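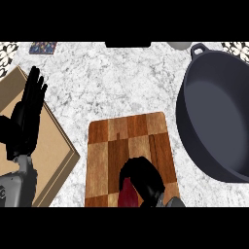

Re: Marble counter for bread and pastry – worth it?

Lonell_bakes
We're redoing the kitchen in April and I've got my heart set on a marble counter. I make croissants almost every weekend and I'm so tired of butter melting into my laminate! My husband wants quartz. Talk me into it or out of it, please.

husier80
Do it! We put in 80 inches of marble next to the stove and I have not regretted it for a second. Dough rolls out like a dream, and the stone stays cool even when the oven has been on all morning. Yes, it stains. Mine has a lemon ring from the first week and I've grown fond of it.

grullby
Gonna disagree with husier80. I love baking too, but we ripped ours out after 3 years. Tomato sauce, vinegar, red wine – everything left a mark, and I was wiping it down like a nervous bartender. Get quartz for the kitchen and buy a marble slab for the pastry. Mine cost $180 and lives in the pantry.

Lonell_bakes
Ooh, I hadn't thought about a separate slab. Isn't it heavy though?

grullby
It's a beast! I slide it out once on Saturday morning and leave it there till I'm done.

H. Yokoyama
Hideaki here, longtime lurker. I grew up in Chiba and my mother rolled udon on a plain board her whole life, so I'm not convinced anybody needs marble. That said, I have it now and I adore it. Ask for a honed finish, not polished. Etching shows far less. And pick a slab with plenty of gray in it, because flour, crumbs and small scratches all disappear.

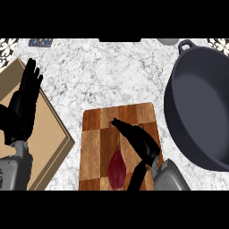 White and gray marble, soft veins, with a big tan tray on the left

husier80
Seconding honed! Ours is polished and you can see every single etch when the sun comes in.

grullby
Honed soaks up oil faster, in my experience. Just saying. Seal it twice a year at least.

H. Yokoyama
I seal once a year and mine is fine, but I do wipe up oil right away. Try the water test – leave a few drops for ten minutes, and if the stone goes dark underneath, reseal.

Lonell_bakes
You are all wonderful. I got a quote this afternoon: $1,393 for honed marble on just the baking end, quartz everywhere else. Husband is on board! Now, do I want a square edge or a rounded one?

grullby
Rounded. Ask my hip.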